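Glove sleeves on robot hands – how often should we be checking them?
Posted June 24, 2019 in Workshop Practice

Hello all, and thanks in advance for your patience with a long-winded newcomer! We run a small handling bench at Gundon, picking household bits and pieces off a table and putting them in a basket, and I've been asked to write our house rules for the hand. It wears a black sleeve with the metal finger joints left bare.

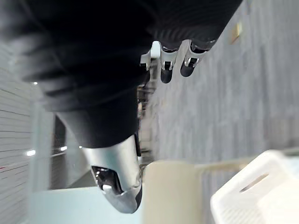 My worry is the sleeve creeping toward the joints over a long shift. The supplier's sheet only says "inspect regularly", which could mean anything. Do you go by hours or by grasps? And do you power down every time, or is a pause good enough?

Ferrand_bench
Welcome! We go by grasps – every 100, with a proper look at the folds near the knuckles and where the thumb goes into the sleeve. Always power down. A paused hand can still move if somebody bumps the wrong key, and I've had a pinched finger to prove it. We also keep a paper log with 2 sets of initials per check, and in May it helped us spot a sleeve that kept riding up. Give the floor a quick tidy while you're stopped, too.

Braltine77
just look at it when you change shifts, ours has been fine

Hostetico_Mo
I'd go with Ferrand on this one, though your own risk assessment should set the number. Ours also says nobody reaches in until the hand has been still for 5 seconds with the power off.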